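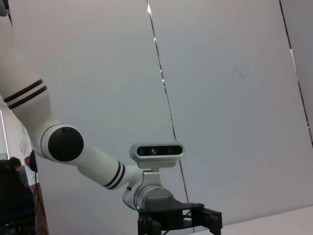
4.2 What tenants said about white walls

When we first drew up the interview guide we gave paint only one question, tucked in near the end, and I am rather glad that Fraser McIver talked us into moving it forward. People had a great deal to say about their walls. Of the 50 households we visited in Lindsay, 15 had repainted at least one room within a year of moving in, and many of the others had thought about it long enough to have a tin waiting in a cupboard.

The most common complaint had little to do with white as such. Tenants spoke kindly of white in kitchens and bathrooms, and less kindly of it in bedrooms, where several found it chilly on winter mornings. One woman on the Plurnik estate told us, over a very welcome pot of tea, that she had bought the same off-white three times before she was happy with it, and that her sister still could not tell the three apart.

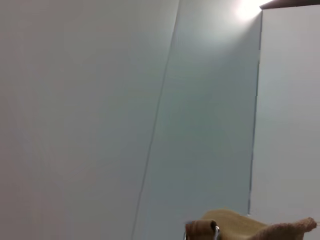 Small differences of this kind matter a good deal more to the person living with them than a colour card would suggest. A single shade can look cool in one part of a room and warmer in another, and our tenants were quick to notice it. Corners came up again and again, too. The thin dark grey line between two planes of pale wall in Figure 2 is the sort of thing they meant when they talked about "where the walls meet", a phrase that Struan Morrison had already come across in his earlier postal survey of 900 tenants in Rimska.

We asked next about permission. Most leases allowed repainting if the landlord agreed in writing, though hardly anyone could lay hands on the letter.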